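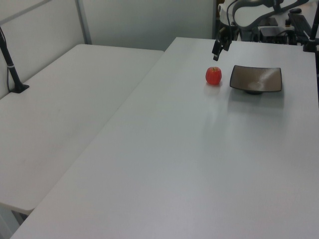
Teaching an Arm to Put Fruit on a Dish: What I Did All Term

Project report, robotics lab elective

So my project was supposed to be about grasping. I wrote "robust grasping of household objects" on the proposal form and felt very grown up about it. What I ended up spending the term on was one apple, one dish and the question of how a person should show an arm what to do, and I'm glad it went that way, even if my title slide had to change twice.

The task is simple to say. Pick up the apple, put it on the dish, let go, back off. You can script this in an afternoon if the apple is always in the same spot (I did, it was my warm-up exercise, and it was fine). The trouble starts when you move the apple over a bit, or turn the dish, or put the dish on the other side. Then you either write more and more rules or you show the arm a bunch of good runs and let a model work out the rest. I went with showing.

Two ways of showing

I compared two methods.

The first is hand guiding. You put the arm in its floppy mode, hold it near the wrist and drag it through the motion while the software logs every joint. We all call this "walking the dog." A button press opens or closes the fingers.

The second is remote control. I sat at the next desk with a hand controller and drove the arm through our lab software, which is called Zinau. Zinau was written by students a few years ahead of me and it has the charm you'd expect (there's a menu item that just says "maybe"). It takes the controller's motion, scales it down and sends it to the arm as small steps. The logging side is a separate program called Drirkeo, which lines up the joint readings with the camera pictures and writes one folder per run.

I'd guessed hand guiding would win easily. You're right there! You can feel the arm! My guess was half right, and I'll get to which half.

Setting up

Setup took me way longer than I'd planned. I lost most of my first two weeks to cables and to a clock problem where the camera pictures and the joint readings drifted apart during a run. If you play back a run like that, the fingers close in the log well before they close in the picture, and a model trained on it learns to grab air. I only caught it when I plotted the finger opening next to the pictures for one run and the two didn't agree at all. The fix was to have Drirkeo stamp everything with the same clock when it arrives, which I should have done on day one.

I also changed my mind about the workspace. At first I had a box of different objects and wanted to use them all. My advisor asked how many runs I could record in a session, I gave an optimistic answer, and we agreed on the apple.

The rules I set for myself:

Every run starts from the same home pose.
The apple can start anywhere inside the reach zone, and so can the dish, as long as they aren't touching.
A run counts only if the apple ends up on the dish and stays there after the fingers open.
If I bump the dish, the run goes in a separate folder.

That last folder got a lot of use.

Hand guiding, the good and the bad

The good half: it's quick to learn. By the end of my first session I could do a clean run without thinking about it much, and the paths were short and smooth. Rotating the wrist felt natural too, because you just turn it.

The bad half is that I'm in the way. To drag the arm I have to stand over the table, so my sleeve and my hand end up in the camera pictures. When the model later runs by itself there's no sleeve, and it clearly missed me. In my first trained version the arm would head for the apple, get to the point where my forearm had usually come into view, and then dither. I tried holding the arm from behind (awkward, and my shoulder complained) and I tried cropping the pictures (which cut off the dish about when I needed it most). What helped in the end was replaying: I'd guide the arm once by hand, step out, put the apple and dish back on tape marks, and have the arm repeat the motion while the cameras recorded. That gives clean pictures but it doubles the time for each run. It also only works if you put the apple back exactly where it was, and apples roll.

There's another thing I didn't see coming. When I hold the arm I push on it a little without noticing, and near the table I was leaning. The joint log shows the arm lower than it needed to be, so on replay the fingertips came down on the tabletop and the safety stop kicked in. I ended up adding a small lift to all the guided runs before training. It isn't elegant.

Remote control, the slow road

My first remote runs were awful. The arm shook, I overshot, I closed the fingers beside the apple more than once, and I forgot which way was left every time I looked up from the controller. From my chair the arm faces sort of toward me, so pushing the stick away brings the fingers closer, and my brain just didn't want that. Zinau has a setting to flip the directions so they match where you're sitting. Please use it. I found it in the third week because it was under "maybe."

Coming down over the apple turned out to be the hard part of driving by remote, much harder than carrying it. You have very little sense of depth from a chair, and the fingers hide the very thing you're aiming at. With the gripper over the apple like this, one fingertip is already up against the fruit while the other hangs higher and off to the side, and from my seat I'd have sworn they were even. If you close from there, the low finger shoves before the high one gets any hold. What I learned to do was stop, lift straight up, fix the wrist angle while I still had space, and come down again. It feels like wasting time and it saves loads of it.
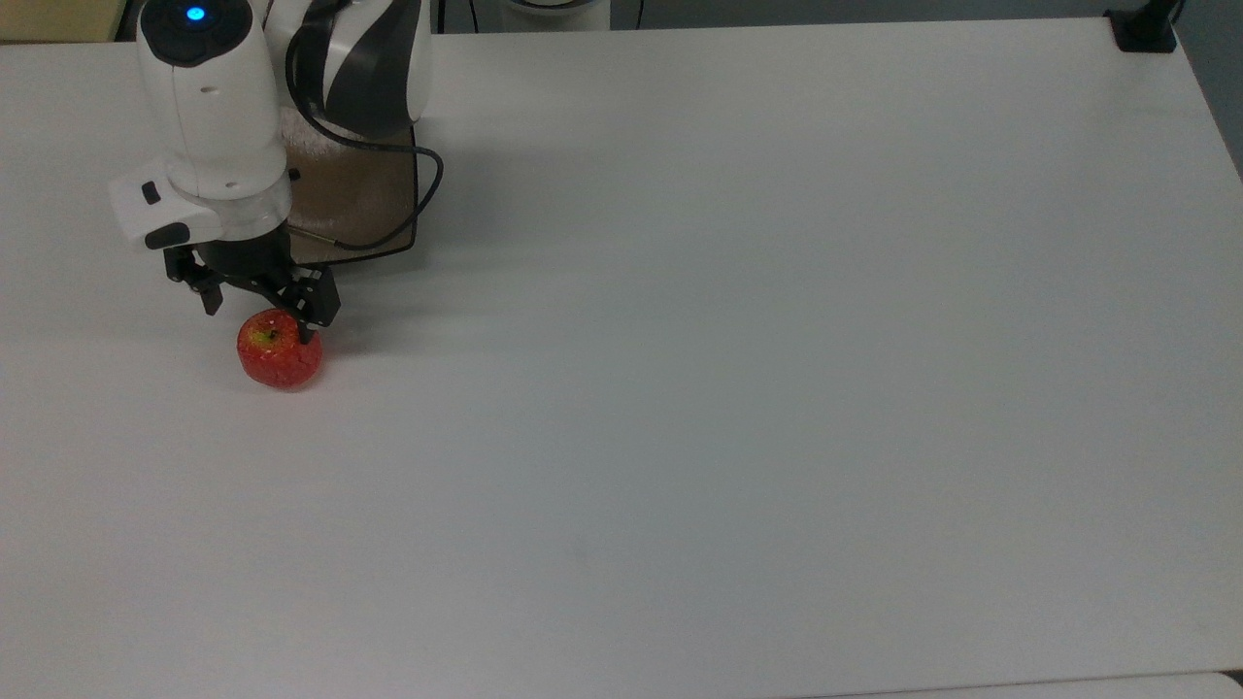

Correcting a crooked approach became my favorite thing to record, weirdly enough. With the fingers splayed over the apple there are a lot of slightly wrong places to be, and the model needs to see what a person does from those places. The red fruit on the white tabletop at least makes it easy for the vision part to find its target, so when a run failed I could mostly blame the motion. I started making small mistakes on purpose: coming in a bit too far over, or with the wrist turned, then backing up and fixing it, all in one take. Dalen, the training code we use, treats every step of a run as a good example, so I had to trim out the mistake and keep the recovery. I did that by hand, scrubbing through each run and marking where the fix began. My eyes still hurt.

The dish end of the task gave me less grief. It's shallow, so you don't have to reach down into anything, and the rim will stop a slow roll. It stands on a small foot, though, and if you set the apple down near the rim you can tip the whole thing. I learned to release over the middle and to open the fingers slowly. Early on I was letting go too high because I was scared of pressing the dish into the table, and a dropped apple bounces off as often as it stays.

What I recorded

In total I recorded 50 usable runs for each method. Played back at our logging rate, my longest run came to 1,580 steps, and that's one of the early remote ones where I circled over the apple like a nervous seagull. I kept it out of the training set. The guided runs were much shorter, and there was less difference between my best and my worst.

For testing I used a small script called Dikell that picks the start spots for the apple and the dish, so I couldn't quietly give my favorite method the easy ones (I was tempted). I trained one model on guided runs with replayed pictures, one on remote runs, and one on both together.

What happened

The guided model moved nicely. It was fast and smooth and it looked confident right up to when it was wrong. If it arrived a little off, it carried on as if everything was fine, closed next to the apple and carried nothing over to the dish with great care. I laughed the first time. It had only ever seen good approaches, so it had no idea what to do from a bad one.

The remote model was slower and had my habits in it, including a pause above the apple that I didn't know I did. It would hover, shift a little, hover again, then go. But it recovered! When it touched the apple with one finger it often lifted and tried again, which is the behavior I'd spent all those takes on. It did worse at the dish, I think because I got impatient at the end of my remote runs and rushed the release.

The mixed model was the best of the three, though not by as much as I'd hoped. It took the guided style for the carry and the remote style for the approach, most of the time. Sometimes it couldn't decide and sort of wobbled between them. I tried 4 different mixes and the one with more remote data in it wobbled least, but I wouldn't bet my grade on that holding for another object.

Things I'd change

I was the only person doing the showing, so everything here is really a report on how I drive. Somebody with better hands might get rid of the gap between the methods, or make it bigger. I'd like to have three or four people record the same starts.

I'd also record the corrections from the beginning. My early remote runs are all me trying to be perfect, and they're the least useful ones I have. And I'd write down the controller settings for every session, because there's a stretch of runs from before I found the flip setting and another from after, and telling them apart meant going by folder times and my own bad memory.

A force reading at the fingertips would have helped as well. Right now the model only knows about contact from the pictures and from the fingers not closing all the way. I asked about adding a sensor and there's one in a drawer, but the bracket doesn't fit our gripper and by then it was too late to print a new one.

If you're picking this up after me

The runs are in the shared folder, sorted by method, with the bumped-dish ones kept apart. The trimming marks are in a text file next to each run, and the numbers in it are steps and not seconds (sorry). Check the clocks before you record anything. Keep your sleeves rolled up if you're guiding by hand. The tape marks on the table are mine and you can peel them off, but leave the home pose alone, or Dikell will start the arm somewhere you don't want it.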